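Who Is All This Stuff For?
By Weronika Sowa
March 18, 2020

My local pharmacy has a sign on the door limiting each customer to 2 items. It doesn't say which items. The man ahead of me bought cough drops and batteries and looked pleased with himself.

I don't doubt that people are scared. I doubt that shopping helps. Every shortage I've lived through has had the same sellers hanging around it, and I remember the canned water and the hand-crank radios of late 1999. By June of 2000 my uncle was giving the radios away as wedding gifts.

Now Nitier, an online store that used to sell me phone cases, sends 4 emails a day about "readiness." Kasard wants me to join a waiting list. For what, it won't say — the list is the product, as far as I can tell.

A black mask, and a box with one printed on the front
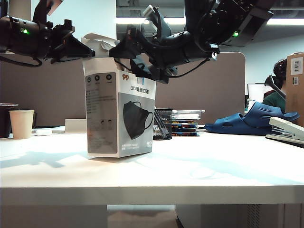
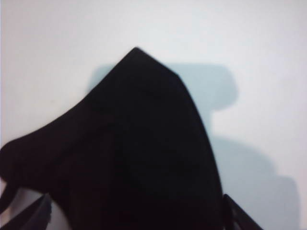

What I'd ask before paying

Does the seller say what the thing does, in plain words? Was it the same price last month? If the answer to either is a shrug, keep your money. I've kept mine so far, apart from one bag of rice.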